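Filed under: Camper Life / Owner Guides / Pop-Ups

October 2023 | By Lotte Aerts

Section 4: Setting Up at the Campsite

If you skipped straight here from the packing section, I don't blame you, I would too. Just be sure the roof latches were checked before you pulled out of the driveway, then carry on. I'm writing all this for the Galitis folding camper with the crank-up roof, which is the one Hendrik and I have been dragging around for years now. The older Galitis with the lift-by-hand roof goes together in a different order, so don't follow my steps for that one or you'll end up with a mattress on your head.

My first setup was at Tarulgate, in the rain, with a very nice retired couple watching from under their awning the whole time. They offered me soup when it was over. I did the steps in the wrong order and had to fold the whole thing back down to get at the stabilizers. Learn from my soup!

Before you unhitch

1. Walk the site first. Leave the car running in the road if you have to (put your flashers on), get out and look up as well as down. You want to see where the electric post is, where the fire ring is, and whether there's a branch right where your roof is going to be.

2. Work out which side your door is on. On the Galitis it's the passenger side. I like the door facing the picnic table, and Hendrik likes it facing the view, and we settle that before backing in.

3. Back in slowly. Have one person stand where the driver can see them in the mirror. Agree on your hand signals at home. Hendrik used to wave in a way that could mean "keep coming" or "hello," and we lost a tail light over it.

4. Leave yourself room on both ends for the bunks. They slide out farther than you think they will. I pace it off: five big steps of open ground past the end of the box is plenty for me, and I have short legs.

Caution: Check for the bunk clearance BEFORE you level anything. If you find the tree afterward, you get to do all of the next part again.

Leveling side to side

5. Set a small bubble level on the floor just inside the door, or on the front frame if you can't get the door open yet. Do this while the camper is still hitched.

6. If one side is low, put leveling blocks on the ground in front of the low wheel and pull forward onto them. Go easy on the gas. It's a little hop and then you stop, and if you go too far you drop off the other end with a thump that everybody on the loop will hear.

7. Check the bubble again. I'm happy if the bubble is touching the line. You'll be sleeping in this thing and a tiny slope isn't going to hurt you, but a bigger one will have you rolling into your spouse all night, and the sink won't drain right either.

8. Chock both wheels, front and back. Push the chocks in with your foot until they're snug.

Caution: Chocks go in before the hitch comes off. Always, always. The Galitis weighs 796 pounds empty, and that's light for a camper, but it's not light when it's rolling toward a lake. Ours rolled just a hair once on wet gravel and I can still hear the noise I made.

Unhitching and leveling front to back

9. Unplug the light cord from the car and tuck it up so it isn't sitting in the dirt. Unhook the safety chains.

10. Put a block of wood under the tongue jack, swing the jack down and crank until it takes the weight. Open the coupler latch, then keep cranking until the coupler comes up off the ball. If it sticks, have someone sit on the back bumper of the car for a second. It usually pops right off.

11. Pull the car forward a few feet and park it.

12. Put the level back down, this time running front to back, and crank the tongue jack up or down until you like what you see.

Note: Write down or remember (or take a picture with your phone) where the coupler was when it came off the ball. When you go home, you can crank right back to the same height. I put a strip of tape on the jack post, and it has saved me a good bit of muttering.

Stabilizers

13. Lower the four corner stabilizers until each foot touches the ground, then give each one a bit more. You want them firm. Put a pad under each foot on sand or soft grass.

14. Go back around and check the first one you did. It'll probably be loose now. Snug it up.

Caution: The stabilizers are only there to stop the wobble. Please don't use them to lift the camper. The frame on these small ones will bend, and then your door won't close, ever, and you'll be holding it shut with a bungee cord like the people next to us at Cabral Lake did all week.

Raising the roof

15. Undo all of the roof latches. Walk the whole way around and touch each one as you go. I say them out loud. You can laugh, but I've cranked against a closed latch and I've paid for the new cable too.

16. Fit the crank handle into the socket at the back and turn it clockwise. It should feel about the same all the way up. If it suddenly gets hard, stop and go look.

17. Stop when the cable flag lines up with the mark by the socket. Don't go past it. On ours the mark had faded, and I went over it with a paint pen over the winter.

18. Slip the safety posts in at the corners before anybody goes inside.

Caution: Keep kids and dogs away from the box while the roof is moving, up or down. Our dog thinks the crank handle is a toy, so he gets tied to the picnic table with a chew until I'm done.

Bunks and canvas

19. Pull the front bunk out first. Stand in the middle and pull with both hands, nice and even. If you pull from one corner it'll jam in the track, and you'll have to push it back in and start over.

20. Fit the support poles from the frame brackets up to the underside of the bunk. The long ones go on the front bunk and the shorter ones on the back. Ours have no labels anymore, so I wrapped a bit of red yarn around the front pair.

21. Do the back bunk the same way.

22. From outside, tug the canvas down over the bunk edges and hook the shock cords. Start at the corners. On a cold morning the canvas feels like it shrank overnight, so be patient and do it in little pulls. It's easier with two people, one on each side!

23. Go in, set up the inside bows that hold the canvas up off the bed, and fasten the canvas strips along the door and the walls.

Note: Nobody sits on a bunk until the support poles are in. The manual that came with ours allows up to 10 minutes for this whole part. I've never managed it in that, so don't feel bad.

The door

24. The door on the Galitis hangs from the ceiling when it's folded. Hold it with one hand, undo the clips with the other, and let it swing down gently. It's heavier than it looks and it'll get you in the forehead.

25. Seat the bottom of it in the frame, close the latches, and open and shut it a couple of times. A door that rubs is usually telling you one of the stabilizers is too high. Go let that one off a little.

Power, water and gas

26. Turn off the breaker at the campground post, plug in the cord, then turn the breaker back on. I leave a loop of slack on the ground by the camper so rain runs down and off it before it gets to the socket.

27. Let the water tap at the site run for a bit before you hook up. Use the drinking water hose (ours is the Lanberg flat one, and it stores in almost no space) along with a pressure regulator at the tap end. Some of these older parks have a lot of push in their lines.

28. Open the propane valve slowly. Brush soapy water on the connection and watch it. If you get bubbles, shut the valve, tighten up, and test again. If you still get bubbles, leave it off and eat sandwiches until you can get it looked at.

Caution: Never run the stove for heat with the canvas zipped up. Crack a window on each side any time the stove is lit, and test your carbon monoxide alarm while you're thinking about it. I know it's chilly by November and it's so tempting. Bring another blanket.

If it's going to rain

Let the roof down just a touch on one corner of the awning, so the water has someplace to go and doesn't pool in the middle. Move your shoes in under the step. Keep the bedding from touching the canvas too, especially at the foot of the bed, or it'll wick right through and you'll have cold wet toes. Hendrik puts a beach towel along there and it works pretty well.

If the wind gets up, take the awning in. Do it earlier than you want to. I waited once so I could finish my coffee - that was a costly cup of coffee.

Last look around

I do one more lap before I let myself sit down. Chocks in, stabilizers firm, safety posts in, poles seated, cord not across the path where somebody will trip on it in the dark. Then I hang the lantern by the door and put the crank handle back in the same drawer it always lives in. Pick a drawer and stick with it. Hendrik Cuypers once put it in the cooler "so we'd see it," and we spent a good part of a morning looking for it while the ice melted.

Taking everything down goes mostly in reverse, but there are a few places where it doesn't, and drying the canvas gets its own part in the next section. Read that one the night before you leave, while you still have decent light and nobody's waiting for your spot.
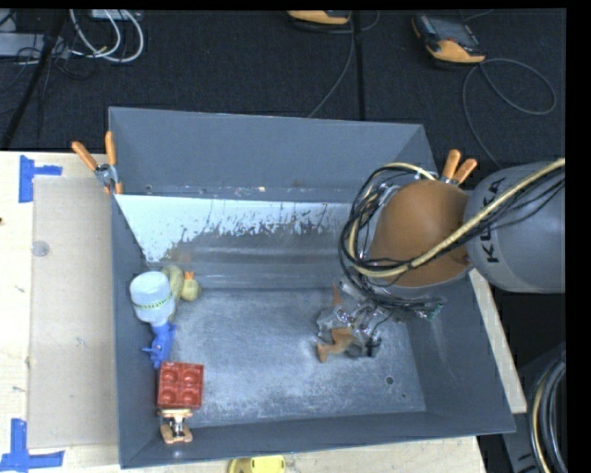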